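Search this site... Go

About Naratus

Naratus is a suturing skills school for surgical staff. We opened in May with one classroom in the Lornholm building and have since added a second. Our courses cover needle handling, knot tying and closing tissue in layers.

Students begin with the needle itself: where to grip it along the curve, how to set it in the jaws of the driver, and how to turn it through tissue without dragging. Most people spend the whole first morning on this. We don't hurry them -- a poor grip shows up in every stitch that follows.
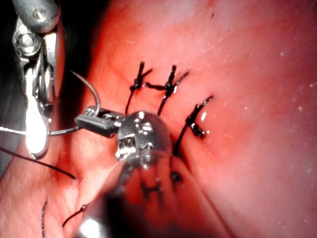 The second day is for continuous stitches and for working in tight spaces. Class size is kept small enough that an instructor can watch each pair of hands. Every student gets written notes to take home.

So far 232 people have finished the basic course, and 39 have come back for the advanced one. Our practice needles and thread are ordered through Plurkelov, and students may buy the same kit at the front desk.

The fee covers lunch and parking in the Amato lot -- please bring your own scrubs.

Page updated September 11, 2024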